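Home Threads Topics Archive Search

Margit Hovland
December, 9:14 p.m.

Storage thread. I keep most of my small jewelry in one drawer, in one heap, and tonight I am moving it out. Notes as I go, mostly for my own use next time.

Starting condition: beaded bracelets on elastic, beaded bracelets on wire, chains, earrings, one brooch that belonged to my aunt. All in the same compartment. The elastic ones had wrapped themselves around the chains. Total time to separate them was 392 seconds by the oven timer, which is longer than I have ever spent choosing what to wear.

Separation method, for anyone with the same problem. Lay the heap on cloth. Don't pull. Find a clasp, open it, and back the chain out from the clasp end. Elastic goes last, as it gives and can be stretched over whatever is left.

Cloth matters more than I expected. On a bare tabletop round beads roll and the chain links scratch the finish. On anything fluffy the earring hooks catch. A flat cotton weave with some wrinkles in it is about right. The wrinkles act as small walls.

Height matters too. I used to do this standing at the dresser and anything I dropped went under it. A chair seat is lower, and a chair with arms has sides. I sit on a footstool in front of it.

On boxes. I have been through three kinds.

First kind, the Clornia stacking tray with the fitted slots. Good for rings. Bad for bracelets, as the slots are 6 cm and a bracelet laid flat wants more than that. You end up folding wire bracelets, and the wire remembers.

Second kind, fabric-lined boxes with a lid. They look nice on a shelf. The lining sheds, the lid comes down on whatever is sticking up, and you can't see what you have without opening it. In practice I wore whatever was on top for most of a year.

Third kind, a plain open box. No dividers, no lid. White inside is worth looking for. Dark beads show up against it, and so does a dropped earring back. The outside can be any color you like. Mine is a green you could find in a power outage.

Objection I already know is coming: an open box collects dust. Yes. So does jewelry left on a dresser. The box gets tipped out and wiped when I rotate what's in it, and a plain smooth floor takes one pass with a damp cloth.

Layout before loading. Everything goes in a row in front of the box first, grouped by type. Bracelets at the left end, the rest working along to the right. Then I decide what goes in, and in what order, with the box still empty.

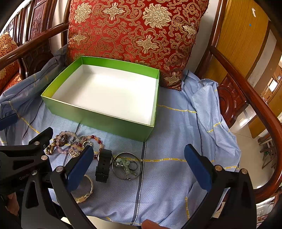 Torbjørn Rønning replied that bracelets should never share a box at all, stone beads being harder than glass, and that he keeps each of his mother's in its own paper envelope with the name of the stone written on the flap.

Fair point on hardness. Stone against glass will dull the glass over time, and quartz-family beads will mark most of what people call crystal. My answer is placement. Stone beads go at one end, softer or translucent ones at the other, and something neutral goes between. A folded strip of felt works. So does a rolled cotton handkerchief.

Envelopes are correct for long storage. For things worn every week I find they don't get used. You take the bracelet out, you put it down next to the envelope, and after a few days you have a heap of bracelets and a heap of envelopes.

I would label by date restrung before I'd label by stone. You can see that a bead is brown. You can't see how old the elastic is.

Which brings me to elastic. Stretch cord fails at the knot or beside it. Hold the bracelet up to a lamp, roll the beads apart with both thumbs, and look for fuzz or a white stressed patch. If the gap between beads stays open after you let go, the cord has lost its stretch and should be replaced before it picks its own moment.

I restring with 0.8 mm cord for beads with wide holes and 0.5 mm doubled for narrow ones. Pre-stretch it. Pull a length, hold, release, repeat a few times. If you skip that, the bracelet is a size larger by the following month.

Surgeon's knot, pulled down hard, one drop of glue, left overnight, then tucked inside the bead with the widest hole. Clear nail polish is often suggested in place of glue. On my bracelets it has cracked every time.

Melur Yeoh asked what to do about beads that have gone cloudy. Depends on the cause. If it's hand cream, a barely damp cloth and then a dry one. If it's wear on the surface, cloth won't change it. Don't soak anything strung on elastic, and don't soak anything whose material you are not certain of.

Perfume and hairspray go on before jewelry. I know everyone has read this. I had also read it and did it the other way for years, and the pale beads from those years have a yellowish cast the others don't have.

Chains. These don't go loose in the box with the beads. Fasten the clasp, lay the chain along a strip of card, and notch the card at both ends to hold it. Cereal-box card is stiff enough. Fine chains get one card each. Heavier ones can share.

Earrings. Put the backs on the posts, both of them, before anything else. A pair of studs pushed through the two holes of a shirt button will stay a pair. Hooks can hang on a bit of ribbon laid flat across one end of the box.

Loading order, bottom to top: flat things, carded chains, bracelets coiled in a single layer, earrings on their buttons in a corner. If a second layer starts to form, the box is full. I don't add a second layer. I take something out and put it with the off-season things.

Off-season things live in a Divomen tin with a silica packet. The tin does have a lid, which suits it, as it is opened twice a year.

Linnea Myklebust wanted to know whether it's worth weighing anything. For insurance, a note of the weight and one clear photo per piece is useful. For ordinary strung beads I don't bother. I did once count every bead I owned, during a week with a bad cold, and got 3,043. That figure has never been needed.

Position of the box in the room. Out of direct sun, as dyed stones fade and elastic goes brittle. Not in the bathroom. Not on the radiator shelf, where mine spent a winter. I lost the cord on two bracelets that winter and blamed the cord.

It should be in reach of wherever you take things off at night. For me that is the bedroom armchair. I tried keeping the box on the dresser and the bracelets stayed on the chair, so now the box goes to the bracelets.

Cushions and brocade: careful with hooks. Metallic thread in particular will lift with one snag and can't be pushed back through from the front. If it happens, don't cut it. Draw the loop to the reverse with a fine crochet hook and leave it there.

Aisling Dolan suggested egg cartons for sorting. They do work for earrings and loose beads. The paper ones leave fibers in pierced settings, so I'd use a muffin tin if you have one. For bracelets either one is too small.

Maintenance, now that it's arranged. Five minutes at the end of the month. Tip out, wipe, check the cord on whatever was worn most, put it back in the same order. If something hasn't moved since the last check, it goes in the tin.

Still undecided about the brooch. The pin is bent and the catch doesn't hold. It is wrapped in tissue and sitting on the windowsill until I find out whether the hinge can be straightened without heat. If anyone has done this on an old C-catch, tell me which pliers – flat nose or nylon jaw.

Recent from this author
Restringing with knots between beads: thread weights
Re-gluing a loose chair slat
Button tins, sorted by shank
Washing printed cotton throws without losing the blue
Cheap lamps for close work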